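How do you keep braided rolls nice in a basket on a buffet table?
Posted in Baking & Entertaining, October 15, 2020

Stustier

Hello everybody, I've been reading this site for ages and finally have something to ask! I'm doing the bread for my parents' anniversary lunch and I have my heart set on twisted rolls, the long golden kind with the shiny crust, set out in wicker baskets so people can help themselves on the way to the soup. My grandmother used to do it that way and I can still smell it.

I did a trial run last weekend and the rolls came out of the oven looking lovely. Then I put them in the basket while I got the rest of lunch together, and by the time we sat down the bottoms had gone soft and a bit sticky, and the shine on top had gone dull wherever one roll was leaning on another. A couple of them had pieces of crust rubbed right off along the twist. I had covered them with a dish towel, if that matters. They tasted fine (my husband ate three, so no complaints there) but they looked tired, and for this lunch I really want them to look good.

So do I line the basket or leave it bare? Cover them or not? And is there some trick to how you pile them? The recipe is milk dough with an egg wash, baked till they're a good deep brown. I have two baskets, both oval and fairly shallow. Thank you so much in advance!

Anneliese Eichhorn

Oh, I do love a question like this one. I baked for our church suppers for 27 years and I must have filled every basket in the county, so forgive me if I go on a little.

Your trouble started before the basket, I'm fairly sure. You say you put them in while you were getting lunch together, and I'd guess they were still warm. A warm roll gives off steam for a good long while after it leaves the oven, and the towel on top held all of it in. The steam goes right back into the crust, and an egg-washed crust goes dull and tacky the minute it gets damp. Let them cool all the way on a wire rack, with air underneath, and be stricter about it than you want to be. Pick one up and feel the bottom. If there's any warmth in the middle of it, leave them alone and go iron your tablecloth.

If you want to serve them warm, and I understand, everybody likes a warm roll, then cool them completely first and put them back in a low oven for a few minutes just before people come in. They crisp up again beautifully and you get the smell all over again! Take them out, give them a short rest on the rack, and fill the basket last thing.

Now, the filling. Please don't tip them in off the tray, which is how the ridges of the twist get scraped. Take each roll by the middle, where it's thickest, and bring it down from straight above so that it doesn't drag along the wicker on the way in.

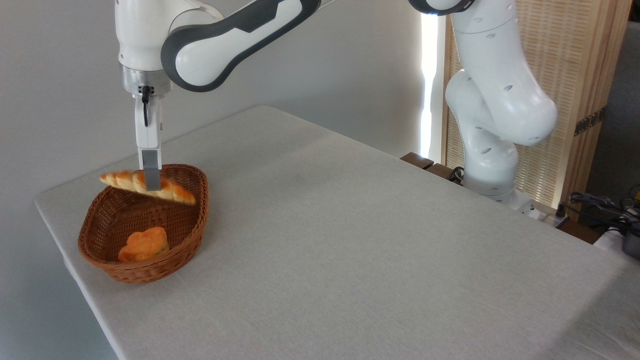 With an oval basket I lay the first ones lengthwise, following the long side, and then I set the next layer across them at a slant so there are gaps for air. Two layers is plenty in a shallow basket. A high pile looks generous for as long as it takes the first guest to pull one out from the bottom, and then you have rolls on the floor. Keep the rest in the kitchen on the rack and top up as you go. I don't mind a roll poking out over the rim a bit either, it makes the basket look full and gives people something to take hold of.

As for lining, I always do, with a plain cotton napkin that's been washed many times. New ones seem to do nothing but slide around. It catches the crumbs, and the crust doesn't snag on the weave. Fold it so the corners come up over the sides, and leave the top open until ten minutes before you eat, or leave it open altogether. A light gray or cream cloth on the table looks very pretty with a brown basket and golden bread, if you haven't chosen one yet.

One more thing and then I'll stop. If your recipe has you brush the tops with butter or syrup after baking, skip it for this lunch. It's delicious, but it never really dries, and they'll stick to each other no matter what you do. Have a wonderful party, and my congratulations to your parents!

Mornomis

I just put paper towels in the bottom and it works fine. Also you can buy the rolls, no one can tell.

Kalent

Agree with Anneliese about cooling them first. I'd only add that you should check the basket. Mine had been sitting in the basement since February and smelled musty, and the bread picked it up within the hour. I wiped it down with a cloth and a little vinegar water and let it dry outside for an afternoon, and that took care of it. Make sure it's bone dry before the bread goes in or you'll be right back to soft bottoms.

Stustier

Thank you all so much! Yes, they were definitely still warm, I was too impatient. I'm going to do one more batch this week with the rack and the napkin, and my husband has already offered to deal with any leftovers. Anneliese, I bought a cream cloth this morning.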